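Local Government, Session 5: How a Town Budget Gets Passed (and How You Get a Word In)

Notes for the evening group. I've typed these up from what I said at the board plus the things people asked me afterward, so they wander a bit. Bring them back next time, we'll need the part on transfers.

Where we left off

Last session was zoning, and I promised no more maps for a while. Tonight is money. I'm using the town of Rindo all the way through because its budget fight was small enough to follow from start to finish, and because I sat through most of it on a folding chair.

Quick recap of who does what in a council-manager town. The manager writes the proposed budget. The council changes it and votes on it. The mayor in Rindo is one vote out of five and runs the meeting, and that's it! People were really surprised by this last time. If you want a line changed, writing only to the mayor gets you one fifth of the way there.

The general fund and everything else

A town doesn't have one big pot of money. It has funds, and the walls between them are mostly legal ones. Water bills go into the water fund and pay for pipes. Gas tax money goes to streets. What's left, the general fund, pays for police, parks, the library, the clerk's office, and it's where nearly all the arguing happens.

So when somebody stands up and says "you found money for the water main but you can't keep the library open," they may be angry for good reasons, but the council can't just move it over. Look at the fund name at the top of the page before you look at any number on it.

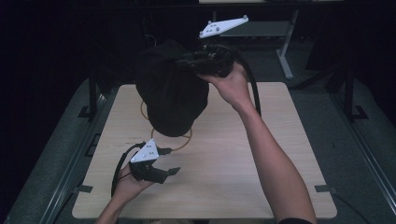 Reading the Zuresard Park item

This was the line that filled the room. The proposed budget had a contract with a firm called Andudetti to run the park building on Zuresard Avenue, which the town had been running with its own staff. It was on page 591 of the packet. Yes, 591. The agenda itself was 2 pages long, and the item was listed as "Recreation services agreement, renewal of terms," which I think is a pretty sleepy title for handing over a building.

Abbas Rashti was the council member who pulled it off the consent calendar. Write that phrase down. The consent calendar is the bundle of routine items passed in a single vote with no discussion. In Rindo any one member can pull an item out, and then it has to be talked about and voted on separately. Residents can ask for a pull too, but a member has to agree to do it, so email them before the meeting, in the afternoon at the latest.

What I'd look for in any contract item:

Which fund it comes from, and whether the cost is for one year or every year.

Who can end the contract, and how much notice they have to give.

Whether there was a bid. Rindo lets the manager skip bidding on some service contracts, and your town's rule is in the purchasing chapter of the code.

The staff report, and who signed it. Ayane Ikeda in finance wrote a separate memo on this one, attached at the very back, and it was much plainer than the report in front of it. I'd start with the memo every time.

Speaking at the hearing

A budget hearing is a legal step and the council has to hold it before the vote. You get a few minutes — in Rindo it was 2 — and the clock runs while you're adjusting the microphone. Say which item you mean, say what you want done with it, then give your reason. I've watched so many good speakers spend their whole turn on the history and get beeped just as they reach the request.

Don't expect answers. Members usually hold off replying during public comment, and it feels rude the first time (it did to me), but they can ask staff to respond afterward, and in October Rashti did that for nearly every speaker. The hearing ran until after 11 p.m. There were up to 50 people still in the room when they finally voted to send the park item back for changes.

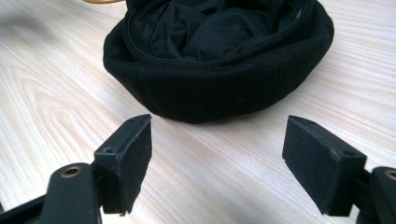
Black hat on a tabletop.

After the vote

The adopted budget isn't frozen. Councils amend it during the year, usually through transfers, and those very often turn up on — you guessed it — the consent calendar. The mid-year review is the one I'd put on your fridge.

For next time

Read the Mizuno handout on special districts, at least the first half. Then find your own town's latest agenda packet and pick one consent item. Write down the fund, the amount, and the department asking. If you can't find the fund, call the clerk's office and ask. They're used to it, and mine has always been very nice to me on the phone.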